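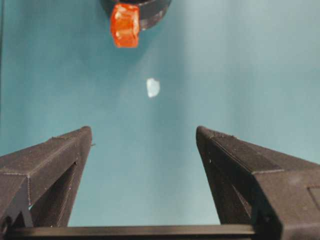 4. Painting the wall panels

Gutley panels leave the factory primed on the face and on all four edges. They need two coats of finish paint before the room is used, and the coats go on after the panels are fixed and the joints are filled (section 3). Any water-based interior paint is suitable. A smooth, matte teal is a good guide to the finish you are aiming for: flat, with no roller marks. Strong colors of this kind look deeper in some parts of a wall and paler where the light falls, so judge coverage from several positions before deciding on a third coat.

4.1 Before you start

Let the joint filler dry overnight. Filler that is still darker in the middle than at the edges is not ready to sand.

You will need:
Waseo joint sponge, fine
Short-nap roller and tray
Angled brush for the edges
Low-tack masking tape
Clean, lint-free cloths

Turn off the power to the room at the breaker before removing outlet covers.

CAUTION: Do not use solvent-based paint on Gutley panels. The solvent softens the factory primer and the panel face may blister.

4.2 Preparing the surface

1. Sand the filled joints with the joint sponge until you cannot feel a ridge with your fingertips.
2. Wipe the panels down with a barely damp cloth. Let them dry for 40 minutes.
3. Touch up any place where sanding has gone through the primer. Use Lebrun spot primer, or the small tin supplied with the panel kit.
4. Mask the baseboard, the ceiling line and the window trim.
5. Close the floor vents and lay a drop cloth.

NOTE: Panels from kits sold before September have a gray primer instead of a white one. Gray primer needs no extra treatment, but yellow and orange paints will usually take a third coat over it.

4.3 First coat

1. Stir the paint for two full minutes. Do not shake the can.
2. Cut in along the ceiling, corners and trim with the brush. Work on one wall at a time so that the brushed edge is still wet when you reach it with the roller.
3. Load the roller and roll from top to bottom, overlapping each pass by one third.
4. Finish each section with light upward strokes and no added paint.
5. Leave for at least four hours.

If the paint drags or dries on the roller, the room is too warm. Keep it below 25 degrees Celsius and out of direct sun while you work.

4.4 Second coat

1. Check the first coat with a flashlight held close to the wall. Sand out drips and lint, then wipe.
2. Apply the second coat in the same way as the first.
3. Remove the masking tape while the paint is still slightly tacky, pulling it back on itself.
4. Replace the outlet covers when the wall is dry to the touch, then restore the power.

CAUTION: Do not fit Ivasetti shelf rails or other hardware until the paint has cured for 14 days. Rails fitted too early will stick to the paint and lift it when they are moved.

For cleaning and small repairs, see section 6.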